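Print this page | E-mail this page

Cerotia Label Maker: Set-up Guide
Section 3. Preparing and loading a label sheet

Last updated: September

Read this section before you print for the first time, and again if you change to a different sheet size. Section 2 covers connecting the Cerotia to your computer.

3.1 Choosing a letter size

The Cerotia cuts letters in two sizes, Small and Large. Small suits folders, jars and drawer fronts. Large suits tubs, shelves and anything a child has to read from standing height. Both sizes use the same blade.

1. Turn the size dial on the left side of the unit to S or L.
2. Press and hold Set until the display stops flashing.
3. Type a single letter and press Test. The unit cuts one letter from the corner of the sheet.
4. Lay the test letter flat and check the curves. A C, an O or an S will show a dull blade sooner than straight letters will. 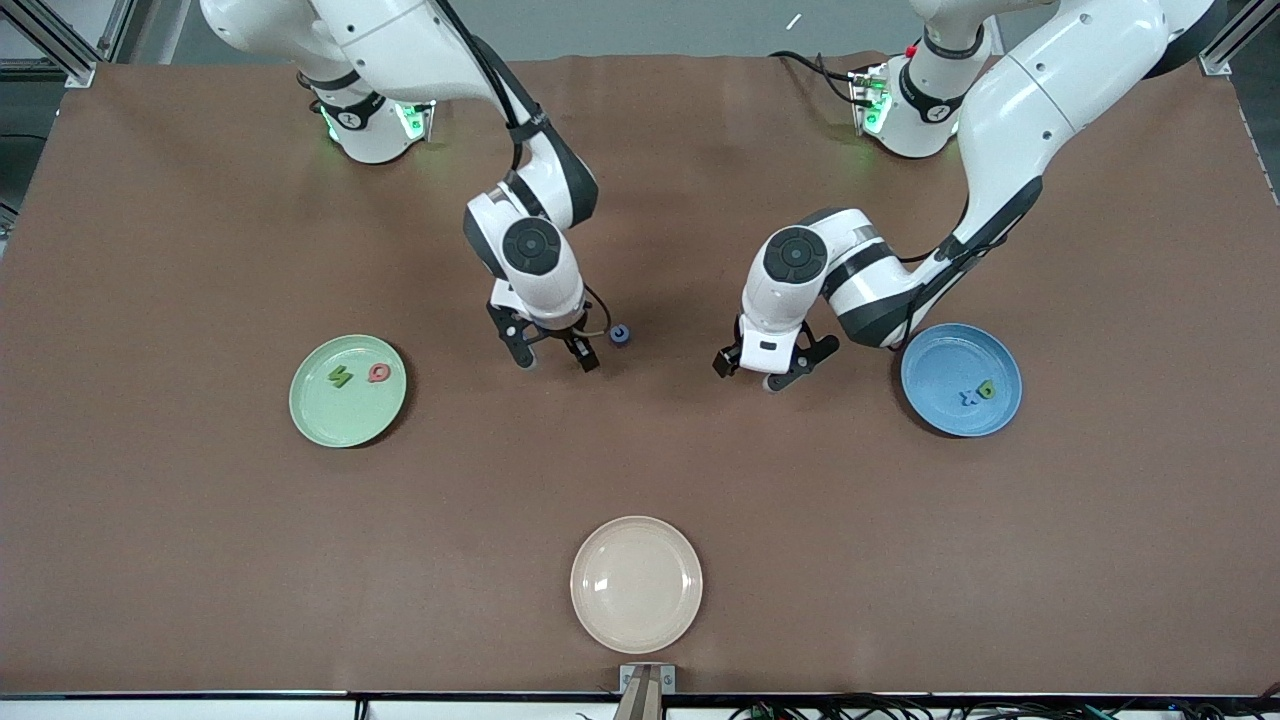

Fig. 3a. Curved letter, dark blue, on a brown tabletop.

Note: If the inside of the curve is ragged, replace the blade (see Section 6). Do not increase the pressure setting to make up for a worn blade.

3.2 Loading the sheet

1. Switch the unit off at the wall.
2. Lift the grey cover and slide both guides outward.
3. Feed the sheet in with the coloured side up until it meets the rollers.
4. Bring the guides in until they touch the edges of the sheet. They should not bend it.
5. Close the cover and switch the unit on. The rollers will draw the sheet forward 20 mm and stop.

CAUTION: Keep fingers, sleeves and jewellery clear of the rollers. The blade is exposed whenever the cover is up.

If the display shows E9, the sheet has gone in crooked. Switch off, remove the sheet and start again from step 1. If it shows E614, the cover is not fully closed.

3.3 Sorting cut letters

Peel the letters from the backing only when you are ready to use them. For longer jobs, sort them into shallow dishes or plates first, and keep a spare dish for the word you are setting out.

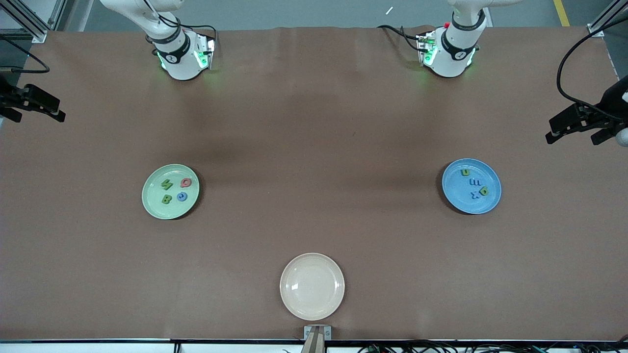
Fig. 3b. Small foam letters on a green plate and a blue plate, with the cream plate empty.

Cut letters should be stored flat, out of direct sun. Adhesive-backed letters left in a hot car or shed will curl and may not stick.

CAUTION: Cut letters are a choking hazard. Keep them away from children under three.

3.4 Before you call

Have your serial number ready. It is printed under the unit beside the power socket. The Clallberg help desk is closed on Thursday afternoons.

Related items
Section 2. Connecting to a computer
Section 6. Changing the blade
Usia adhesive sheets: colour chart
Warranty and returns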